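The Evening Room at Skivia: A Small Gallery

We finally did it! After a summer of promising ourselves that we would put something up about the sitting room, the gallery is here, and yes, it's a short one. Two pictures. I had grand plans for a page with dozens, and then I realized that what I really wanted was to talk about furniture, so you get two pictures and a great deal of talking.

If you've landed here from the Anum newsletter, welcome. Skivia is our name for the guest apartment, and the sitting room is the part of it people write to us about. They ask where the chaise came from, they ask about the carpet (so many questions about the carpet!), and they ask whether anyone is allowed to put their feet up. Yes, you are. That's what it's for.

A little background for new readers. The apartment was furnished over one very hot August, mostly with pieces found through Shezi, the secondhand warehouse we've mentioned on this site more times than is decent. We made a spreadsheet of everything we looked at, and it ran to 143 lines before we stopped. Most of those lines end in "too big" or "too brown," which is funny when you see how brown the room ended up. I love it. I love a room that has made up its mind, and this one decided early on that it was going to be black, gold, brown and flowery, and it never wavered.

One more thing before the pictures. This is the room at the end of the evening, when people have been sitting and drinking and blowing their noses. I like seeing a room in use. Show homes make me want to go and stand in the hallway.

THE CHAISE AND THE LITTLE BLACK TABLE
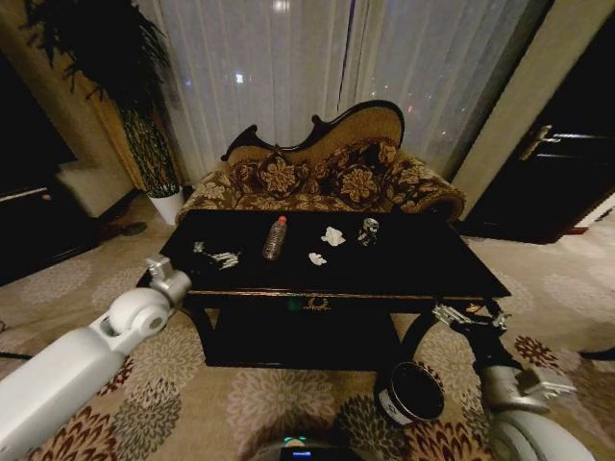
The chaise was line 12 on the spreadsheet and the first thing we agreed on without any arguing at all. It came up the stairs on its end, and there was one landing where I was sure it was going to live forever. It's the back that won us over, the way the carved frame climbs up on one side and then comes swooping down into that scroll on the other, and the two cushions are in the same golden flowers as the seat, so they practically vanish when you sit against them. We did try plain cushions for a while, a dull green pair from the old apartment, and they looked like they were waiting for a bus. Out they went!

About that tabletop. It's glossy black, and glossy black is the most honest surface you can own, because every last thing you put down on it shows. Foil wrapper, tissues, a red-capped bottle, a can on its side: hello, all of you. On a pale, matte table you could ignore that lot until morning. I've come to think of it as a feature. The clearing up gets done the same night, and it takes less time than making tea.

My routine, for anyone who wants one. Tissues and foil first, straight into the trash. Then bottles and cans, into the recycling bag that lives behind the kitchen door. Then a dry microfiber cloth over the whole top, in long strokes from one end to the other. If there's a sticky ring I use a barely damp cloth and then the dry one again. No spray polish. We tried a spray in the first month and the top looked smeary for a week, whichever way the lamp was pointed.

The gold pull in the middle of the front is my favorite small thing in the room. It's far fancier than it has any need to be. When we first got the table home I polished it much too hard with a brass cleaner, got nervous, and have only dusted it with a soft paintbrush ever since. An inch-wide one, the kind you'd use on a window frame, gets into all the curly bits beautifully. You can pick one up at any hardware store.

A few people have asked if the black feels heavy against all that pattern. I thought it might! We lived with a glass table first, borrowed, and the room felt like it was floating off somewhere. The black pins it down. The thin gold line along the edge helps too, as it picks up the gold in the upholstery and keeps the whole thing from looking like a block.

And the curtains. White sheers, the full height of the window, with a golden-brown panel at the left edge. In the daytime they soften the light so the fabric doesn't get the full blast of the sun, and at night you still get a bit of the city twinkling through. I went back and forth for ages on adding heavy drapes in front. I even had a quote for lined velvet from Lirnodar, $681 made up and hung, and I carried that piece of paper around in my bag until it fell apart. In the end the curtains stayed as they were and I've not missed the velvet once (well, once, in January).

A LITTLE MORE CARPET 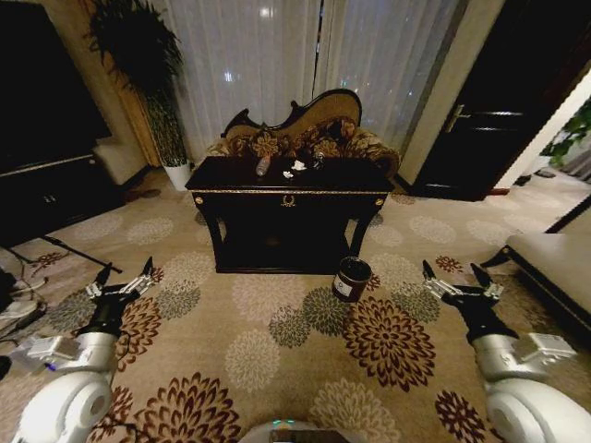
Shezi wrote to remind us that a carpet this busy should be turned end to end every six months, so that the part in front of the seating doesn't fade and flatten before the rest, and that we had promised to do it and almost certainly hadn't. Correct on both counts. It's on the list for this weekend, furniture and all, and I'm looking for people with strong backs and an interest in being paid in soup.

So, the carpet! It's the piece that gets the most mail by a mile. Those big round flowers, chrysanthemums or something very like them, in maroon and brown and a grayish green on beige. I was the one who didn't want it. I'd had my heart set on something plain, on the theory that the upholstery was doing plenty already, and I was completely wrong. Pattern on pattern works when the colors are cousins, and the flowers on the floor are so much larger and looser than anything else that they don't compete. They get on with each other like neighbors.

It's also wonderfully forgiving. We get people to put cups on the floor without a second thought, and there's a little dark brown one with a white label standing by the table leg right now, quite at home. Spills happen. With coffee, blot and keep blotting, with a clean white cloth and cold water, working from the outside of the mark in toward the middle. No rubbing. I've said it so often to guests that I should have it embroidered on something. After that, a folded dry towel with a heavy book on top, overnight.

Crumbs are another matter. On a pattern like this you can't see them at all, which sounds lovely until you walk across in bare feet. I vacuum on a schedule, whether it looks like it needs it or not, and I go slowly in two directions. The bit under the table always gives up the most.

And do look at the table fronts in this room if you ever visit. There's a small gold laurel wreath in the center and a round gold medallion at each front corner, and it took me weeks to notice the medallions, I was so busy admiring the wreath. The curved legs are a pain to dust and I forgive them everything. An old cotton sock over the hand is the best tool I've found. Start at the top, follow the curve down, finish at the foot.

SOME ANSWERS, SINCE YOU KEEP ASKING SO NICELY

Was it expensive? Less than you'd think. The most we paid for any single secondhand piece was $300, and that included delivery to the street door (the stairs were our own problem). Big ornate furniture goes cheap a lot of the time. It's heavy, it won't fit in a small car, and plenty of people are glad to see it leave.

Is the upholstery original? We don't think so. It's in much too good a condition, and the underside has newer webbing. Whoever did the work knew what they were doing, and I wish I could write and tell them.

Would we change anything? I'd like a tray. A nice shallow one, gold or black, that could catch the bottles and cups and be carried out to the kitchen in a single trip. I've been looking for months and everything is either too small or has a slogan on it. If you see one without a slogan, please write.

Can you come and see it? Of course. The sitting room is open to anyone staying at Skivia, and for the Anum open evening we'll have the lamps on and the kettle going. Bring slippers. Put your feet up on the chaise, lean on the cushions, and put your cup wherever you like.

Page updated November 21, 2023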